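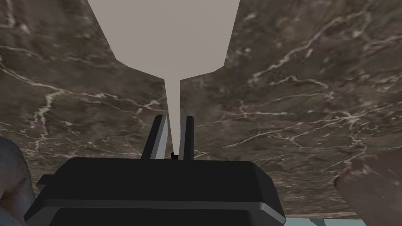 A gripper with a spatula-shaped utensil over a marble worktop, in simulation.

"Ask me about the washing up," she says before I've sat down. So I do. Can it do the washing up?

"No."

Right. She runs the kitchen work at Tasgate, a small outfit in Clovham trying to get robot arms to handle the boring end of cooking. Turning, stirring, putting away. Most of it happens on a computer first, and only then on the arm in the back room. We've got half an hour, less now as the kettle is slow.

What can it do, then? "Pick up a spatula. Hold it. Sounds like nothing, took us until July." They ran 600 goes at it in simulation before trying a real one - a handle is thin, the fingers have to close either side of it, and if it twists the whole thing is off. "You do that without looking. It has to work out which end is the handle."

And the real arm? Less good. Out of 100 tries she'd call maybe half tidy. The rest it drops, or grips crooked, or pushes along the worktop untill someone steps in. "Simulated marble never has jam on it."

I bring up Demberg, the canteen firm which is paying for part of the work. They'd like a machine that flips eggs through a breakfast shift, 500 covers. Will they get one? Long pause. "They'll get one that flips an egg. The same egg, same pan, same place. A shift is differnt." Pans get moved. People lean across. Somebody puts the spatula in the wrong pot.

Would she have one at home? "For what it costs? I've got a dishwasher and a teenager." Then, on the way out, a bit more seriously - wiping down she thinks could come first, before cooking. Flat surface, soft cloth, not much to break. They start on that next month.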